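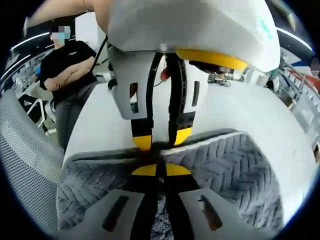
The Lestano knit-and-stitch group has finished its biggest blanket drive yet, and what a pile it made! Members handed over 56 blankets this month, all of them made from donated yarn and all of them headed for families staying near the regional hospital. The pattern everyone wanted to try was the zigzag, and it's easy to see the appeal when you look at a thick grey chevron like the one on the plush mat, where the colour stays plain and the texture does all the work. Several makers said they'd started with stripes and then pulled them out halfway through to have a go at a single-colour chevron. That's a lot of unravelling, but the results are gorgeous.

The drive began in March with a call for leftover balls of wool. Knitters dropped them off at the Bevine yarn shop, crocheters brought theirs too, and by winter there were 2,310 balls in the back room, sorted by weight and then (very roughly) by colour. Greys and creams went first. There is still a mountain of orange if anyone has plans for it.

Each blanket was worked to the same finished width so they could be folded and bundled easily. The length was left up to the maker. Some people followed the free McIntyre ripple pattern, which has a two-row repeat and is a lovely one for beginners -- once you've got the first few rows sitting flat, you can do it in front of the telly. Others made squares and joined them at the Thursday-style sit-ins, which now run on any evening when enough people put their hands up. 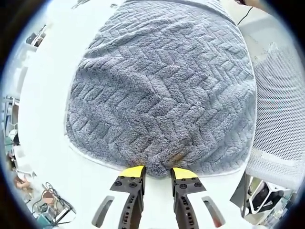
Raised zigzag texture on a grey towel with a thin white border.

Washing was the big topic at the last get-together. Every blanket has to survive a hot machine wash, so pure wool was set aside for hats and beanies, and the blankets were made in acrylic or a washable blend. A tag with the fibre content is sewn into one corner of each. If you've made something for the next round and can't remember what the yarn was, please say so when you drop it off and it will be put with the hand-wash items.

The group has also set up a swap shelf at Fliment Hall, open from 2 pm on craft afternoons. Bring hooks, needles, half-used cones, old magazines, whatever you've got. There's room for 60 people if the side doors are open, and newcomers are very welcome, including those who have never held a hook before. Spare hooks are in the blue tin by the kettle.

The next drive opens in August. Cot-sized blankets are the favourite request this time, in any colour at all, and yes, that includes orange.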